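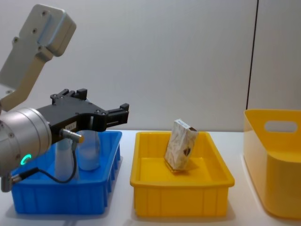
Research > Dritia > FAQ

What are you testing?
Whether two arms can sort packed goods between trays and bins after learning from people's demonstrations. I recorded 200 of them for Dritia, and we held back 13 kinds of item it never trained on.

Why two grippers?
Pouches flop about! With a second gripper close by, the method can choose a handover when one arm can't reach.

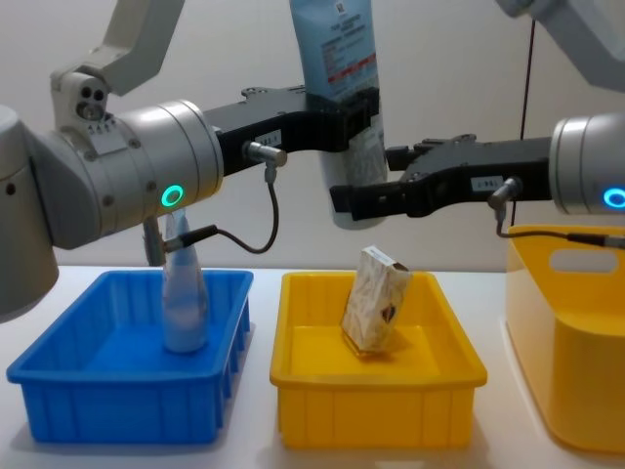 One reader wondered if a single arm with a longer reach would do the same job for less money. For boxes, quite possibly – I'd love to see someone try it.

How well does it do?
It managed 73 per cent of the held-back items in our May trials (bottles went best, soft packs worst).

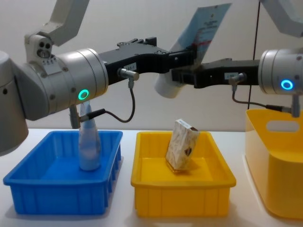

Azimi asked whether that figure includes second attempts. It doesn't, first go only.

Can I have the data?
Yes, write to us at Darnex and I'll send a link.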